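November 6, 2025. Hand-held grippers, comparing the old fingers and the new fingers.

Continued on table 4 with the tea task. Both hands used the new fingers, the ones Gianni Dal Bello printed with the Sugiyama pattern. The old Farico fingers were measured in April and I did not repeat them, I only copied the numbers from the red folder.

Settings: opening limit 37 mm, sampling 10 minutes per block, then a pause. The log of the left gripper starts at line 557, please do not use what comes before, I had the wrong calibration loaded.

Tray with sachets at the back, glass dish on the right, plastic cup between the hands. Below also the view from one gripper, for checking how much the fingers take from the image. 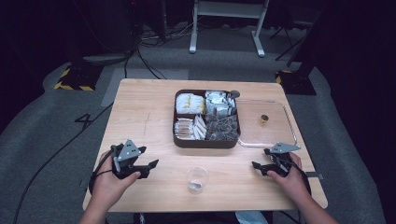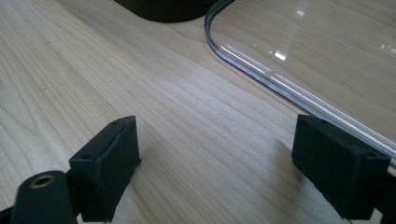

Kaj Bundgaard thinks that the fingers are still too wide for sachets which stand close together, and he would try a pad with half the width before we change anything in the camera. He also asked why I did not run the old fingers again on the same day. He is right, April is too long ago for a fair comparison.

My own notes on the grip: the paper sachets slide a little when I pull straight up, and less when I tilt the wrist first. With the plastic cup I must press very softly, the new pads are harder than I expected. Clear objects stay difficult for the tracking and I want to try another exposure.

To do: ask Gianni for the narrow pads. Put the Farico fingers on the right gripper and repeat the same blocks. Order 300 more sachets, the corners are getting soft from handling. Cable of the left gripper needs a clip near the wrist, it pulls when I turn.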